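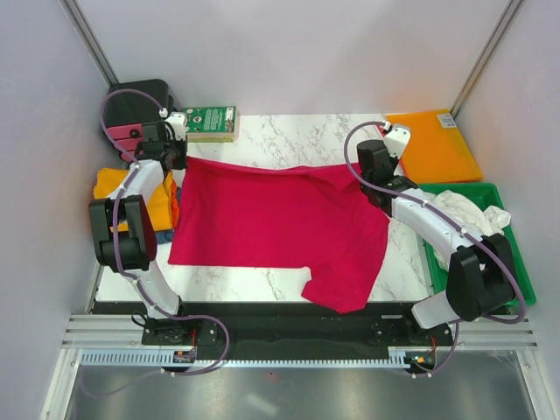
How does a robot learn to fold a shirt?

A person shows it, many times. At Cusi we sit at the controls and guide the two arms from a distance, and the machine records every movement of the joints together with the pictures from the cameras. Later, a program studies these recordings and tries to do the same work alone. We write no rule such as "now bend the sleeve". The person simply does it, and does it again with a different shirt.

Who we are

Cusi is a small company in Wiltby. Socorro Guzmán started it after many years as a teacher of sewing and pattern cutting, and she still trains each new operator herself. We are 18 people today. Most of us came from work with the hands: tailoring, laundry, packing, one piano repair shop. The engineers are fewer, and they sit in the same room as the operators, so that a complaint about a slow gripper does not have to travel far.

What we do

Our customers send us a task and we make the demonstrations for it. Cloth is our main subject. A T-shirt looks easy, but it never lies the same way two times, and an operator must learn to take a corner without pulling the whole shirt out of place. We also accept work with bags, towels and soft packaging.

Every operator makes up to 200 demonstrations for one task before we change the person. Different people have different habits, and a robot which learned from only one of them will copy also the bad ones. Each recording is watched by a second operator. If the hands hesitated too long or the cloth slipped, it is marked, and the customer decides if they want to keep it.

How we teach

A new operator spends 4 weeks in training. In the first days there is no robot, only the folding table and Socorro. After this comes the remote control, at first very slowly. For some tasks we use the other method, where the operator holds the arm and moves it by hand — this is good for short movements, but it is tiring for the shoulders.

Where we are

The main workshop is in Wiltby, in the Olden building, second entrance from the yard. A smaller room in Grornotthorpe is used for training and has 2 stations. Visitors are welcome in both places if they write to us before. The Grornotthorpe room is closed in August.

We are always glad to hear from people who are patient and fold well. Experience with computers is not necessary.

Page last changed: 28/10/2019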